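Search this site
Type and press enter

Notes from the recording room

I have been at Wetcombe since November, and most of my working day goes on recording examples for Lellora, the learning system that is meant to drive our two-armed robot. People at home ask what that involves. Mostly it involves moving cups and glasses from one place to another while two arms copy what my hands do.

Each example is one short task, done by me from start to finish through the control handles. Pick up the glass, set it down on the other side of the seam, let go, bring both arms home. The cameras and the joint positions are saved together. Then I put the things on the tables somewhere else and do it again. The target for this set is 900 examples, and a full day with no faults gives me 200 if I don't stop for long.

Clear plastic is the subject this month. The earlier sets were all coloured blocks and mugs, and Lellora got good at those. Give it something see-through on a white table and it would close the fingers in the wrong place, usually too high. So we are back to recording, with a stemmed glass, a cup and a drinks bottle, and a screwdriver left out as something to ignore.

The stem is the hard part for me as well. Coming in from above doesn't work, as the bowl is wider than the gap between the fingers. I bring the right arm in low and close slowly. If I go in fast the foot of the glass catches and the whole thing tips. At first I threw those attempts away. Now I keep the ones where I recover, stand the glass up again and finish the task, and mark them in Greltar, which is the program we use for labelling. A set made only of clean runs left the system with no idea what to do after a knock.

Greltar wants four things for every example: the task, the object, which arm did the work and whether it ended properly. I used to leave this until the end of the day. I don't recommend it. By 4 in the afternoon I couldn't remember one run from another and had to watch them all back. Now I fill it in before I reset the tables.

Resetting takes longer than the task does. I had a habit of putting things back in nearly the same spots, and the first test showed it. Lellora did well with the bottle on the left and badly with it anywhere else. I now work from a printed list of positions, shuffled each morning, and go down it in order even when two layouts look much alike.

The cables are a nuisance. They hang in loops from the wrists and I have to watch that a loop doesn't sweep something over when I pull an arm back. I have tried clipping them closer, but then they pull tight when the wrist turns, so they are loose again for now.

Rugemalira is the next project along and will use the same tables for pouring. I would like this set finished before it starts, as moving the cameras means checking everything again. I have 8 positions left on the current sheet and then a new one to print.

Print this post
E-mail this to a friend

Contact | Copyright Notes from the recording room | Back to top
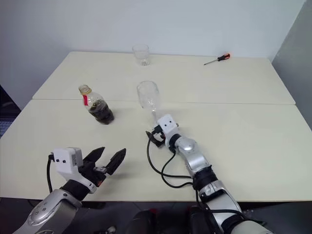
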